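Mukdale入学考试的答案公布以后,估分差了一截,还要不要提交异议?

提问者:河边捡伞

先交代背景。我弟今年考的是Mukdale联合入学考试,报的是建筑方向。6月中旬官网放了一版“临时答案”,他对完,自己算出来151分。隔了几天登录考生页面,系统里的“预估得分”又不是这个数,少了7分。全家开了一晚上的会,结论是不知道。

我查到的说法互相打架。有的说临时答案只是给你看个心情,最终答案出来之前什么分都不算数;有的说异议窗口一关就没戏了,要赶紧交。我弟本人的态度是先睡一觉再说,已经睡了三天。

具体想问的有这么几件:

一、临时答案和最终答案,差别一般有多大?会不会真的改题?
二、提异议是按题收费,据说成功了退,失败了不退。有人真的退到过吗?
三、系统预估分和自己估的不一样,是该信系统,还是该信自己那张草稿纸?草稿纸上有一块被茶泡过,第三部分有两道题他选的什么,只能靠回忆。
四、Flastalau学院的面谈报名要填分数,现在填哪个? 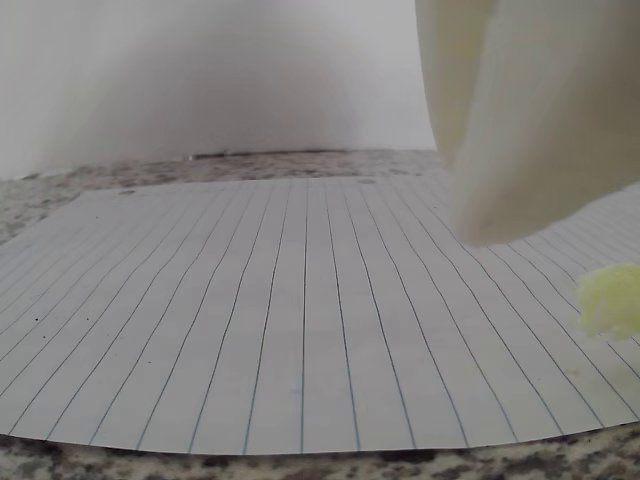
四件事里最急的是第四件,面谈报名的页面已经开了,填错分数再改要写邮件,写了邮件再等回信,等着等着窗口就关了,Flastalau那边向来如此,我去年替表妹办过一回,到现在看见他们的自动回复还会手抖。

补充一句,客服电话我打过,前面排着11个人,排到第四个的时候自动挂断。第二次打,排队音乐换了一首。

发布于2026-06-22

Habibur Saha

第四个问题先答:面谈报名那一栏旁边有个小问号,点开写着“以临时答案估算的分数亦可”。字很小,颜色和背景几乎一样,我怀疑是故意的。填系统预估分,别填自己算的,他们后台会比对,对不上就弹一个红框让你上传说明。我当年上传了一份两页的说明,没有人看,然后红框自己消失了。

其余几件按顺序来。

临时答案会改,但改得不多。我考的那一年改了两道,一道是正确选项标错,一道是题目本身有歧义,最后全体给分。全体给分听着高兴,可你涨别人也涨,排名原地不动,只有发朋友圈的时候有点用处。

收费的事是真的,按题收,成功了原路退回。我提过一道,成功了,退款在第二年1月到账,到账那天我已经忘了这笔钱,还以为是谁转错了。所以能退,只是别指望拿它吃晚饭。

至于信谁,先把系统里的“作答记录”下载下来,一题一题跟临时答案对。不要对草稿纸。草稿纸上写的是你弟以为自己选了什么,作答记录上是他点了什么,这两样东西在考场最后几分钟里经常分家。差7分这种情况,多半是倒扣没算进去,或者第三部分的多选题漏选了。多选漏选在Mukdale是给一半还是不给,要看今年的考生手册,每年的写法都不太一样,我不敢替它保证。
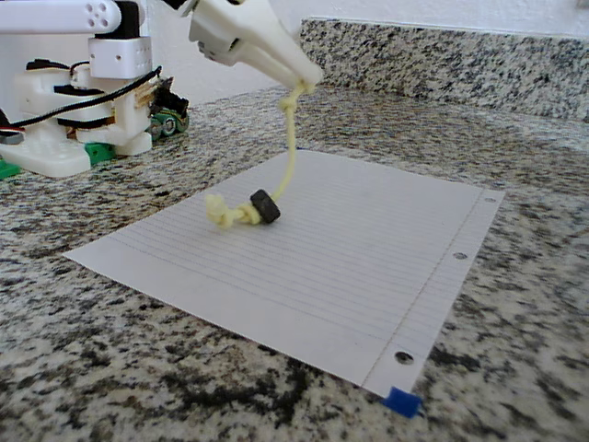 提异议的材料,我啰嗦几句。很多人把异议写成控诉,从题目难写到空调冷,最后忘了写题号。审的人要的东西很少:题号、你主张的选项、依据。依据最好是指定教材的页码,拍清楚,别引用培训班讲义,讲义和讲义之间自己都吵架。空间想象那类题最难提,你弟考建筑,大概率会碰到绳结题,就是一根浅黄的编织绳穿过一个黑色小圈,旁边再打个疙瘩,问你从另一面看是什么样子。这种题没有页码可引,我的办法是自己画正、侧、俯三个视图,标上箭头,附在后面。审的人看不看得懂是另一回事,至少你态度端正。还有,文件名用英文和数字,中文文件名传上去会变成一串方块,然后系统提示“材料缺失”,不提示是哪一份缺失。

最后,窗口关闭的时间以服务器时间为准,服务器时间比我手机快几分钟。别学我压着点交。

一只备用橡皮

不用提,提了也没用。我同学提了三道全驳回。

Toàn Diệp

楼上同学提的三道都是什么题?如果三道都是“我觉得B也对”,那驳回也不算冤。

我在Vilness做过两季的志愿填报咨询,见过的异议不少,跟Habibur Saha说的大体一致,有两处我想改一改。

第一处,填系统预估分没有错,但填之前截一张图,带上日期和考生编号。最终答案出来以后,预估分那一页会整个换掉,旧的数查不到。面谈时如果被问“你报名填的怎么跟成绩单不一样”,有截图就能用一句话讲完,没有截图就要讲一个故事,而面谈老师下午听故事的耐心很有限。

第二处,关于排名。全体给分并非对谁都没影响。原来就答对的人不涨,答错的和没答的才涨,所以位次会动,动得大不大看分数段有多挤。去年建筑方向有效考生2,066人,中间那一段挤得像早高峰,一道题能让人往前或者往后挪不少。你弟要是正好落在中间,这件事就值得认真对待,至少值得把他叫醒。
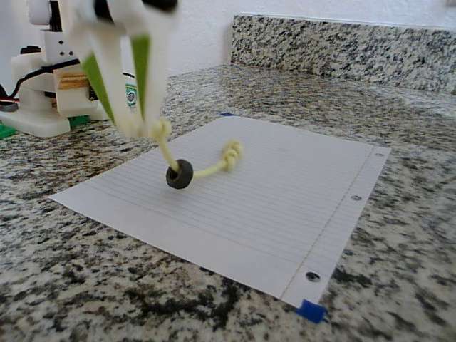
叫醒之后先做核对,再决定花不花钱。我一般让学生把有疑问的题分成两堆:一堆是教材上明明白白能找到依据的,一堆是心里不服的。第一堆全提。第二堆放一个晚上,第二天还能说出理由的再提,说不出来的,就当给自己省一顿火锅。多数人的第二堆到第二天就空了。

面谈那边顺便说一句,Flastalau的作品集要求和Hodžić学院不一样,前者要纸质的,后者只收电子版,而且限制页数。每年都有人把两份寄反。收到纸质作品集的Hodžić会给你寄回来,邮费到付。

倒扣的规则我翻了今年的手册,单选错一题扣四分之一,多选错了不扣,漏选不给分。你可以拿这个把151重新算一遍,看能不能算出系统那个数。算得出来就没什么好争的,算不出来再去找客服,建议早上刚上班那会儿打,那时候排队音乐还没开始循环。

河边捡伞

谢谢几位。作答记录下载下来了,第三部分有一道多选他漏选了一个,他坚持说选了,记录坚持说没选。剩下的差额我按倒扣又算了一遍,基本对得上,面谈报名已经按系统的数填了,图也截了。

人叫醒了,正在挑第二堆。目前第二堆里有九道题,第一堆里一道也没有。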